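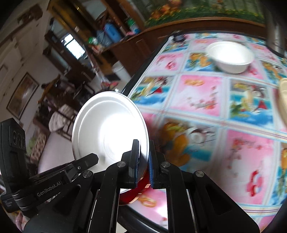
plendis_left: Racks are for people with counter space. Put a towel down and stop spending money.

Nurngate: I don't have counter space either, that's why I'm drying on the dining table in the first place. The cartoon tablecloth was supposed to be temporary. That was February.

tin_lid: I like the tablecloth. Pink and blue squares hide nothing, so at least you know when it needs wiping.

Nurngate: It always needs wiping.

Brudon60: Back to the plates please. Stand them up. A plate lying flat keeps a ring of water underneath until you lift it, and then you get the ring on your sleeve. Lean it on something heavy and leave it alone for 10 minutes.

plendis_left: Lean it on something heavy, he says. I leaned one on a cereal box once. I now own one fewer plate.

Brudon60: A cereal box is not heavy.

plendis_left: It was a new box.

zhuravel: Bowls go upside down, plates on edge, cups wherever they fit. My mother did it this way for a family of far too many and owned exactly one towel.

tin_lid: Disagree about bowls. Upside down on a plastic cloth they seal themselves on and steam. Mine sit right side up and I dry the inside by hand like a peasant.

zhuravel: Then why have a method at all?

tin_lid: I didn't say I had a method.

Nurngate: Mine's right side up too, for the record. White one, plain rim, very dull, has outlived two sets of better bowls.

Brudon60: Tilt it on a spoon. Air gets in, no steam, everybody goes home.

plendis_left: Now we need a spoon. This is how you end up with a 200 dollar drying rack.

Nurngate: Does anyone make a rack under 29 dollars that doesn't rust by summer?

zhuravel: No.

tin_lid: Yes, but it's ugly.

Nurngate: You've seen my tablecloth. Post the link.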